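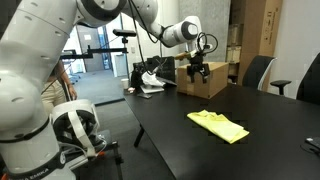
How often does the Ovo water filter cartridge need to be changed?
Every 1,000 liters, or every six months if you use less than that. The display counts the liters for you and shows CHANGE when the limit is reached.

4.3 Changing the cartridge

You need: one new Ovo cartridge, a bucket or deep dish, a dry cloth. The wrench is clipped inside the cabinet bracket. The job takes less than half an hour, including flushing.

1. Close the cold water valve under the sink. Turn it clockwise until it stops.
2. Open the filter faucet and leave it open until no more water comes out.
3. Put the bucket under the filter housing.
4. Fit the wrench over the ribs at the bottom of the housing and turn it to the left. Once it moves, take the wrench off and finish by hand. Hold the housing from below. It is full of water and heavier than it looks.
5. Pull the old cartridge straight down and out. Pour the water away.
6. Rinse the empty housing with cold water. Do not use dish soap, bleach or a scouring pad.
7. Check the black O-ring in the groove at the top of the housing. Replace it if it is flat, cracked or stretched. Wet the new ring with water before fitting it.
8. Take the wrapper off the new cartridge and push it up into the head until it clicks.
9. Screw the housing back on by hand, then give it a quarter turn with the wrench.

CAUTION: Do not tighten further than a quarter turn. Overtightening can split the housing.

10. Close the filter faucet. Open the cold water valve slowly and look for drips around the housing.
11. Open the filter faucet and let it run for ten minutes. The first water may be gray or cloudy. Do not drink it.
12. Hold the RESET button until the display shows 0.

Note: If you skip step 12, the counter keeps running from the old value. A reading such as 1,034 or 1,286 means the counter was not reset, or the cartridge is overdue. If you can't tell which, fit a new cartridge and reset.

Note: The Fontana faucet has its own small screen in the spout. Unscrew it and rinse it at every cartridge change. The Wikstead faucet has no screen.

4.4 After a long absence

If the filter has not been used for more than a week, run the faucet for two minutes before drinking. After more than four weeks, fit a new cartridge whatever the counter says.

CAUTION: Cold water only. Water above 40 °C damages the cartridge and the housing seal.

Spare O-rings are sold in pairs by Zidon dealers. See section 7 for part numbers.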